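Milavari opens orders for two-handed gripper kit

16 April 2024

Milavari has started taking orders for its hand-held gripper kit, sold as a pair for people who record two-handed tasks and use the recordings to train robot arms. The company showed an early version last September. The kit now on sale is the second version, with new finger pads and a different trigger spring.

The price is $1,838 for the pair, with shipping inside the United States included. A single gripper can be ordered but is listed only as a replacement part, and Milavari will not ship one until the original pair has been registered. Readers who only need one hand may find that a nuisance. The sales office told us a single-hand kit is under discussion but has no date.

What comes in the box

Each order holds a left and a right gripper, two sets of fingers, a marker sheet, a charging lead and a hard case. The camera is not included. The mount takes most small action cameras with a wide lens, and the company keeps a list of the ones it has tried. Buyers who already own the older Horkau mount can get an adapter plate at no charge if they ask for it when ordering.

The fingers are the part that has changed the most. The first set was smooth on the inside and tended to let go of glossy items such as coated boxes and plastic bottles. The new ones have a textured inner face. They come off with two screws, and a spare set can be bought separately. Milavari says to replace them when the texture has worn flat in the middle.

How it handles

We had a kit on loan for 17 days and used it mostly for table work: picking up small parts, passing them from one hand to the other, and setting them down in trays. One person can wear both grippers and start a recording without help. Learning to close the fingers gently took most of the first morning. After that, the trigger felt even through its whole travel, and the left and right units matched well.

The weight is fine for short sessions. After an hour the wrists start to notice it, and we ended up working in blocks with a break between them. The grip is shaped for a medium to large hand. A smaller grip sleeve is listed on the order form and is worth adding if several people will share the kit.

Each camera records what its own gripper is doing, and the other hand often comes into view as well. The square marker gives the software something to track when that happens. It needs to be kept clean and flat. One of ours lifted at a corner during the loan, and tracking got worse until we stuck it back down.
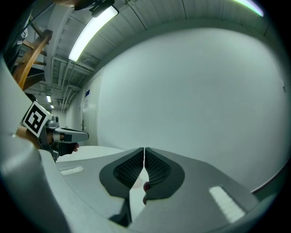
Software and setup

The kit works with Cakell, the recording program Milavari has used since its first version. Cakell lines up the left and right video, checks the marker, and throws out clips where tracking was lost for too long. The cutoff can be changed in the settings. We left it alone and lost 16 clips out of 155, most of them from one afternoon when the lights behind us were too bright.

Calibration is done once for each camera and again whenever a camera is taken off its mount. It means waving the gripper slowly in front of the printed sheet for a minute or two. The printed guide is clear on this step and thin on almost everything else. The online version is better and has a page on fixing marker problems.

Cakell saves files in an open format, so the recordings can be used with other training tools. The first year of the program comes with the kit. Milavari has not yet posted the renewal price, and we would ask for it in writing before placing a large order.

Support and returns

Questions sent to the support desk during the loan were answered by the next working day. Repairs are handled at the Escobar service center, and owners pay postage one way. An unused kit can be returned within a month. Opened kits can be returned too, less a cleaning charge and the cost of any fingers that have been used.

Orders are placed through the Milavari website or by phone. Schools can ask for an invoice at checkout and pay after delivery. The loan program is still open to labs that want to try a kit first, with a deposit and a short form to fill in.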